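ホーム 工具 収納 ソフト設定 お問い合わせ
サイト内を検索 キーワードを入力 検索

ビンピッキングの設定メモ 壁ぎわの物でつまずいたら

2022年6月27日 文:Musa Garba

急ぎで書いてます。把持計画まわりの小ワザ、忘れないうちに。 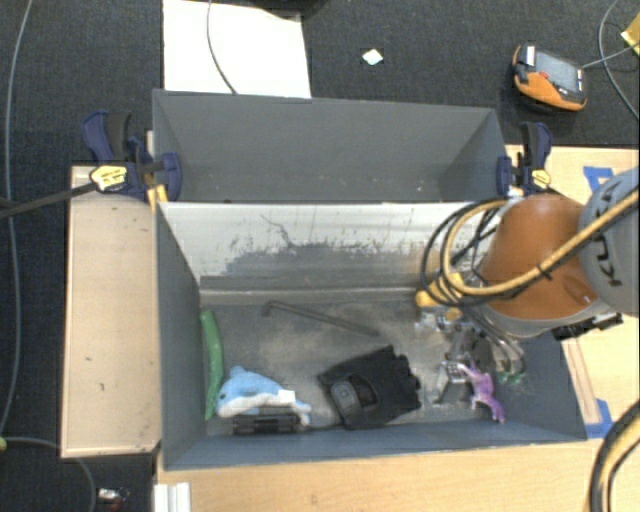 灰色のビンとKUKAのアーム。手袋、イルカのぬいぐるみ、細い金属棒など。

・ビンの壁は先に衝突モデルへ。四面と底、全部。縁にクランプを付けたらそれも足す。忘れると計画は通るのに本体が止まる。

・傷だらけの壁は点群が荒れる。うちは壁から8ミリ以内の点を切り捨て。ただし左の緑の細長い物みたいに壁に沿ったやつは一緒に消えるので、認識用と衝突用で点群を分けておくこと。

・棒は中心でつかもうとしない。Tuveroの初期設定だと重心優先。曲がった棒はここで外す。候補を3つ出させて、手首の回転が小さい順に試す。

・黒い物は深度が抜けがち。露光を変えて4枚、合成。手袋はこれでだいぶマシになった。

・ぬいぐるみは柔らかいので把持力の上限を別プロファイルに。Clekanceの設定画面なら「物体クラス別」のタブ。保存ボタン押し忘れ注意(二回やった)。

・重なりは上から順に。イルカの下の黒いケースみたいなのは後まわし。先に狙うと計画時間ばかり食う。

・ホースとケーブルも太めの円筒で近似しておく。細かいメッシュは要らない、遅くなるだけ。手首の回転制限もきつめに。

・ログは毎回残す。1月からの分で2,734件。失敗理由のタグは後から付けようとすると絶対やらないので、その場でで付ける。

Trondex版の設定ファイルはTakのフォルダに置いてあります。単位がメートルなので読み込む前に確認を。続きはキャリブレーションの回で。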